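Home > Politics & Society > Textbooks
14 shares | 3 comments

Chapter 2
Moving People Between Jurisdictions

When a central government places asylum applicants in a district, three separate powers are in use: the power to admit, the power to house and the power to pay. They are often held by different bodies. Most disputes over dispersal begin where one of these powers ends and the next is supposed to start.

Consider the district of Estgate, which received 90 applicants under an agreement with the port authority at Rudotlow. The agreement named the housing provider and the date of arrival. It left out schooling, and the district had to fund places from its own reserve.

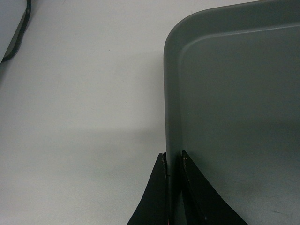 Fig. 2.1. Grey plastic tray on a white tabletop.

Consent is the second problem. A transfer may be lawful for the sending body and still be open to challenge if the person moved was given false or partial information. The Lozano ruling, discussed later in this chapter, treats a signature as valid only where the destination was stated in writing – in a language the signatory could read.

Receiving districts also differ in capacity. Nukeck capped its intake at 70 and published the figure each May, which gave other districts a basis for negotiation. 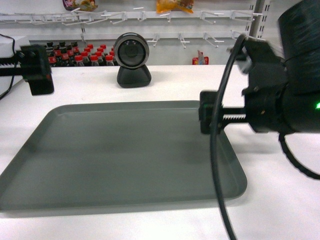
Who pays for housing once an applicant has been moved?
The sending body pays until the transfer is registered, and the receiving district pays after that unless the agreement says otherwise.

Section 2.1 sets out the legal basis for transfer – first in statute, then in agreements between districts.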